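Section 6: Setting Up the Roof Box and Crossbars

This section covers fitting the Esivholm crossbars and the Zadari roof box to a car with raised side rails. If your car has flush rails or a bare roof, use the fitting kit listed in Section 9. The fitting kit is ordered separately.

Before you start

Check the roof load limit in your car's owner's manual. The limit covers the crossbars, the box, and everything inside it. If the figure in the car's manual is lower than the one on the box label, go by the car's manual.

Park on level ground with the parking brake set. Wash the roof and side rails and dry them fully. Grit left under the clamp pads will scratch the paint when the bars flex.

Fitting the crossbars

1. Open the end cap on each bar with the key and put the caps aside.

2. Set the front bar across the rails. The arrow on the underside faces the windshield.

3. Set the rear bar 30 inches behind the front bar, measured center to center. On short roofs, use the widest spacing the rails allow and see the table in Section 9.

4. Turn each clamp bolt by hand until the pad touches the rail. Go from side to side so the bar stays centered.

5. Tighten with the supplied wrench until it clicks. Stop at the first click.

6. Push and pull on each bar. If it slides, loosen all the clamps and repeat from step 4.

Note: On cars with a sunroof, open it before the bars go on and check for clearance. Some tilting panels will hit the front bar.

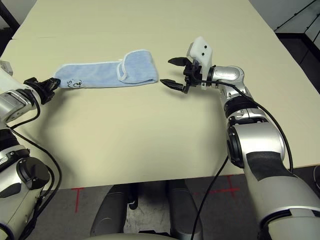
Can the crossbars stay on the car all year?
They can, but wind noise and fuel use both go up. Most owners take them off between trips. If you leave them on, check the clamps once a month and grease the lock cylinders before winter.

Fitting the box

1. Empty the box and close the lid. Lift it onto the bars with 2 people, one at each end.

2. Slide it forward or back until the tailgate opens fully without touching it. Open the tailgate slowly the first time.

3. Unlock the lid and drop the four U-bolts through the slots in the floor, around the bars.

4. Fit the plates and knobs from inside. Tighten the knobs evenly, front pair first.

5. Close the lid and turn the key. The key will not come out unless every latch has caught.

Caution: Do not drive with the key in the lock.

Loading

Put heavy items low and between the bars, with lighter bags at the ends. Use the straps even when the box is full. Skis and poles go in with the tips facing the rear.

After the first 30 miles, pull over somewhere safe and check every knob and clamp. Check them again at each fuel stop on a long trip. Lower your speed in crosswinds and allow more room for braking.

Caution: The car is now taller. Measure from the ground to the top of the box and write the height on the sticker supplied, then put the sticker on the sun visor. Automatic car washes are not suitable with the box or the bars fitted.

Removing and storing

Take the box off in the reverse order. Store it flat or hang it from the Naidoo wall bracket, away from heaters. Boxes left in a hot garage through July with the lid propped open may warp at the hinge side. Keep the spare key and the key number card in the house.

Replacement knobs, pads, and lock cylinders are sold through Nuldale parts counters. Have the key number ready when you order a lock.

Section revised November 21, 2018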